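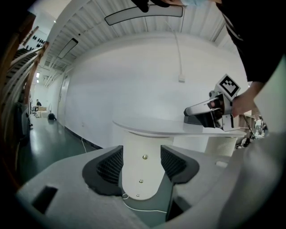

Re: [petari-house] Round table, waste basket, and what goes in the hall

From: Siiri Sakalauskas
To: petari-house list

Hi all,

Answering Urmas V. below, and sorry for the length, I've got opinions and a pot of coffee.

Urmas Vasiliauskas wrote:

> Before we spend anything on the hall, can we settle what is staying?
> I have three questions.
> 1. Is the round white table a keeper? I could bring my old
> rectangular one, which seats more people.
> 2. Does anyone object to swapping the woven basket for a bin
> with a lid? Homex has one for 50.
> 3. What are we doing about the shelves? Last time I looked for
> the tape it took me longer than the job I wanted it for.
> Also, I still think a runner carpet in the long hall would help
> with the echo. Rūta disagrees with me.
> Urmas V.

OK, the table first. Please, please keep the round one! I know yours seats more, but a round top is so much nicer to work at with somebody next to you, and there's no corner to catch your hip on when you squeeze past with a box. It's white like the wall behind it, so even when it's covered in our junk that end of the room feels light. I measured it with my sewing tape and it's 70 across, centimeters, for those who asked about a cloth. (I don't want a cloth. Þórarinn wants a cloth. If he buys it and washes it he can have a cloth.)

The basket – I'm going to stick up for it. I like that it's woven, it's white, it tucks in behind the table and you forget it's a waste basket at all. My only complaint is people dropping tea bags in there. A liner would fix most of that and we'd save the 50. If you all want the lid, fine, but then can the woven one come upstairs for yarn? I'm calling dibs in writing.

Shelves: yes, guilty, a good part of what's on there is mine. All those little things, none of them with a home. What worked at my sister's was shallow trays, one per kind of thing, with a label on the front, and whatever didn't fit a tray went home with its owner. I've got 2 trays from the Brisik sale already and could pick up more if somebody splits it with me. Could we do it some evening in May, after six? If it's just me and Urmas Sepp again we'll end up reading old manuals until nine.

Now the hall and stairs.

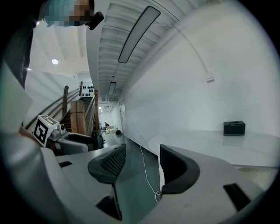
Foot of the stairs, with the long hall going off past them.

I went and stood there for a while after reading Urmas's note, and I've changed my mind about the carpet twice. The floor's dark and doesn't show much, which I appreciate every time it's my turn to mop. A runner would be softer underfoot, sure. But it's such a long hall! We'd be buying roughly a bowling lane of carpet, and then somebody has to vacuum it. So I'm with Rūta for now. What about felt on the feet of the chairs we drag up and down there, and see how far that gets us?

The stairs I wouldn't touch, apart from oiling the wood. I love those posts, the tall light brown one most of all, and with the slanted metal bars going up between them it's the one bit of the building that looks like somebody enjoyed drawing it. Please no paint. Stankevičius gave us a nice little can of oil last year and it must be in the cupboard under the sink, unless it's on The Shelves, in which case see above.

If anyone's itching to buy something, I'd put it toward hooks. Coats end up over the backs of chairs and I've sat on the same scarf so many times I feel I should introduce myself. They'd have to go on the right-hand wall, low enough to clear the thin conduit and the little white box it runs to. Urmas S., could you look before anybody drills? I don't know what's in that box and I'd like to not find out with a Homex drill bit.

So from me: table stays, basket stays with a liner, trays for the shelves, no carpet yet, hooks if the wall allows. Rūta, did you want to say something about the plant?

Siiri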